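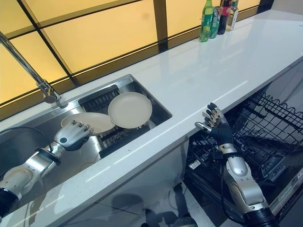
Fladbridge Household Robotics Group, Safety and Reliability Section

Home | Articles | Incidents | Glossary | Contact

23 January 2025
By Babita Nigam

Grip-release fault (Larberg kitchen trials)

The grip-release fault was a recurring failure of the Larberg two-armed household robot during dish-handling trials at the Valtdale test kitchen. In affected runs, the hand holding a plate opened before the plate was seated in a rack. The fault was first logged in April and led to a suspension of all trials involving breakable dishes.

Background

The trials covered the transfer of plates between a sink and a built-in dishwasher. A plate held by its rim at a tilt, as with the left hand at the sink, puts most of its load on the fingertips. The other hand is kept open and ready during this step. The procedure in force at the time allowed the robot to begin its next movement as soon as the fingertip sensors reported contact with a rack.

Fault

Out of 1,218 recorded transfers, 17 ended in an early release. In 11 of these the plate dropped less than the depth of the sink and was not damaged. The others resulted in chips or breakage. No injuries were reported, although on one occasion an operator reached into the sink for fragments while the arms were still powered. This was recorded as a separate safety violation.

Cause

A review led by Radek Koubek found that the controller could mistake contact between the plate and the sink wall for contact with the rack. The Singhal fingertip sensor measured pressure correctly but gave no information on its direction. Wear in the finger joints was considered and ruled out.

Corrective measures

Release now requires a steady drop in load on the wrist for roughly 8 tenths of a second. Operators must press the stop control before reaching into the sink or the dishwasher. Trials resumed with these changes in place. The matter of plates with very shallow rims remains open.

See also: Emergency stop; Wrist load sensing

Last updated: same day as publication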